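Mandham toy library opens kitchen corner for younger children

The Mandham Toy Library will open a new play kitchen corner in October, with sessions for children under 7 each morning from 9:30. The corner takes over the back part of the main room, where the dress-up racks used to be.

The kitchen is a light blue-gray unit with a tall refrigerator on the left, a black microwave, and a sink set into a white countertop. A chalkboard-style sign on the upper refrigerator door is headed "SHOPPING LIST," with lines below for writing.

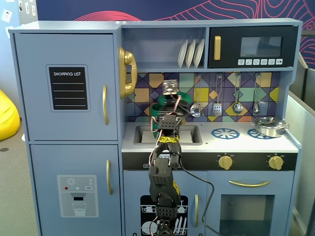

The play kitchen at the Mandham Toy Library, with its sink and hanging utensils.

Haruna Kubo, who runs the library's morning sessions, said the old kitchen had been in use for most of a decade and its oven door had been glued back on more than once. Parents asked for a replacement last winter. The library looked at secondhand units first, but the two it was offered were both too wide for the space between the radiator and the fire door.

The cost was met by a sale of retired puzzles and board games and by a grant from the Sasaki fund, which pays for small projects in the Husau district. Kubo said the sale cleared 48 puzzles and left room on the shelves for a second set of train track.

Up to 5 children can use the corner at one time, and each turn is 20 minutes when others are waiting. A sign-up sheet will be kept at the front desk. Children must have an adult with them in the room, and real food and drinks are not allowed in the corner. Coats and strollers stay in the hall.

Some loose pieces will be kept apart from the main kitchen and handed out on request. They include cups, blocks and a wide, round, teal-green dish with a shallow well in the middle. Kubo said the blocks tend to become whatever is being cooked that day, and that the most common order last month was soup.

The loose pieces will be washed at the end of each day. Members who would like to borrow something similar for use at home can ask for one of the Bronetti cooking sets, which go out for two weeks at a time in a zip bag with a contents card. Three of the sets are missing pieces and will be back on loan once they are complete.
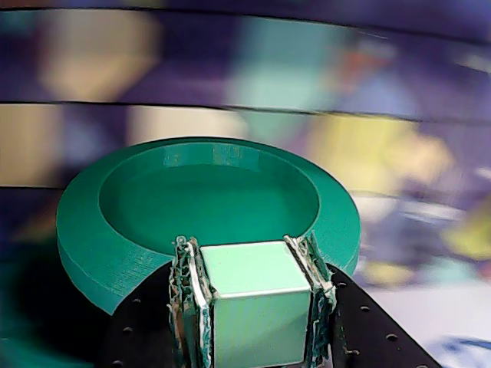

Hideaki Yokoyama wrote in to ask whether the library would consider a late afternoon session as well. His two children are in school and day care until 4, he said, and the younger one has talked about little besides the new kitchen. He added that he would be glad to stay and help put the pieces away.

Kubo said a session from 4 to 5:30 could be tried in the second half of the month if enough families sign up. The library has 80 member families at present, and most of them come before lunch.

Donations of play food and child-size aprons can be left at the front desk during opening hours. The library cannot take soft toys or anything that runs on button batteries.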